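Subject: Re: [hall-users] What is staying in the small room?

On the list, the Haruna group wrote:

> Hello all. Before we bring our chairs over from Miltamlow, could
> somebody tell us what is staying in the small room and what is
> going? We have 14 people most evenings and I'd hate to carry
> everything up the stairs only to carry half of it down again. Also,
> is the air purifier ours to use, or does it belong to Uveck? And has
> the extinguisher found a proper home yet?

Hello Haruna friends, and hello to everyone else who has been wondering the same thing but was too polite to ask!

I'm so glad you wrote before loading the van. The short answer is that most of what you saw in August is staying, and the longer answer is the rest of this message, so do put the kettle on.

The air purifier stays, and it is for everybody. Uveck bought it when they had the room to themselves and very kindly left it to the rest of us when they moved downstairs. It's on casters, so please roll it and don't lift it (my back is still cross with me about the last time). It likes a bit of space in front of the panel with all the little holes, so if you put chairs along that wall, leave it some room to breathe. 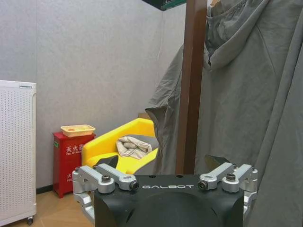 Miltamlow, Nov 13, 2025

I began this message at home and am finishing it up in the room itself, hence the new heading. The red extinguisher cabinet is against the wall next to the purifier, and there it will stay. Please don't hang coats on it or stack anything in front of it – I know how tempting a flat top is when your hands are full.

The yellow seat is staying too. I have had three separate messages about it, two for and one very much against, and I'm afraid I am for. It cheers up all that pale grey. If your group finds it in the way, move it for the evening and pop it back afterwards.

Now, the floor. It's the light wood one and it marks more easily than you'd think, so could you put felt pads on your chair legs before they come up? Jallora ordered a box of 500 in the summer and we have barely made a dent in it, so help yourselves from the drawer by the kettle. The wall panels have a texture to them and tape pulls at it, so posters are best on the free-standing board in the passage, which you are very welcome to wheel in.

As for how many chairs to bring, I'd say bring your 14 and leave the folding table at home for now. Ours is a good one and lives under the stairs. If it turns out to be too small we can think again, and there is a second one at Jallora that is only gathering dust.

Do let me know which evening you're coming and I'll make sure the side door is unlocked. There will be biscuits, and possibly soup if I get myself organised.

With very warm wishes to you all, and safe carrying

--
Hall users' list | Contact the list owner | Messages are copyright of their authors | Back to top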